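Paper or oilcloth on a craft table?

trallar_mum
Hello all. I run a small card-making evening in May and I must cover six tables. Is paper good enough, or should I buy oilcloth? The glue is my main worry.

odoi77
Paper, every time. I buy the 400 g roll – it is heavy, but it stays flat. We put one big white sheet on the table and a small picture in an acrylic stand near the back.

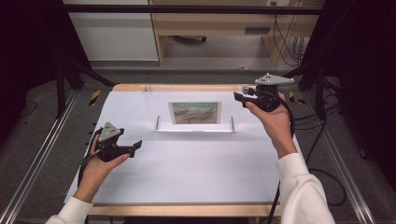

Reply 2
flirkav
I don't agree with odoi77. Paper is waste. My oilcloth has survived 40 evenings and glue peels off it.

odoi77
Yours maybe. Mine cracked at the folds after two.

flirkav
You must roll it, never fold.

trallar_mum
Thank you both. I will try paper first and ask for the price of oilcloth at Clornonitz.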